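Home | Talks | Notes | Contact

Speaker notes: Labeling stored samples, Requena session, Thursday
14 shares | 2 comments

Slide 1. Thank Miroslava Pasichnyk for the slot. State scope: handwritten labels in cold storage. Barcodes are out of scope.

Slide 2. The Vilton archive audit. 63 boxes opened, 21 with at least one label that could not be read. Pause for the table.
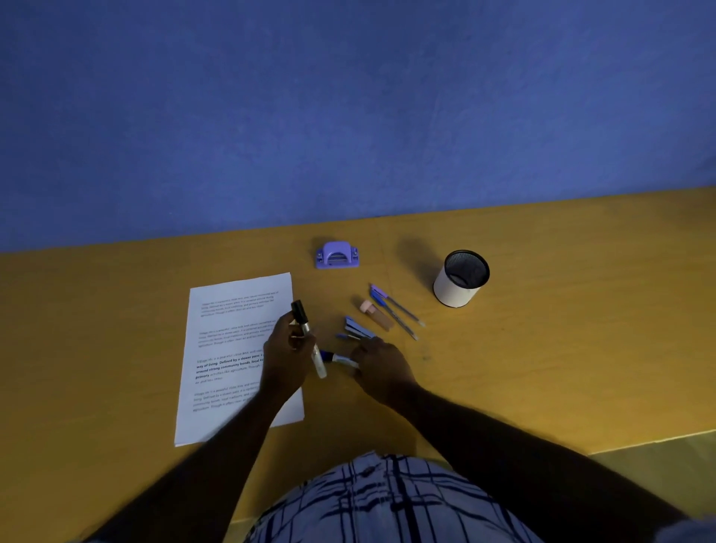
Slide 3. Causes, in order of frequency. Ink applied over condensation. Label placed on the lid, lid swapped later. Date written without a year. Give the Birkov case if time allows, 2 minutes at most.

Slide 4. Adhesives. Paper stock lifts at the corners after around 20 freeze cycles. Film stock holds longer but takes ink poorly. Bonifacio Montoya has the full data; refer questions to him.
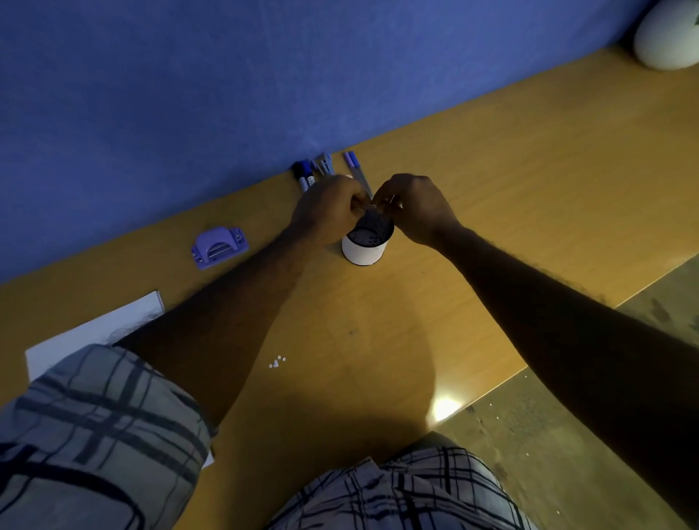 Slide 5. Procedure. Write before filling. Label the body of the container. Repeat the sample number in the log the same day.

Slide 6. Open items: solvent resistance, retention period. Hand over to Nevzat Özkan.

Related
Freezer maps at Flemulport
Log formats compared
Notes from the October session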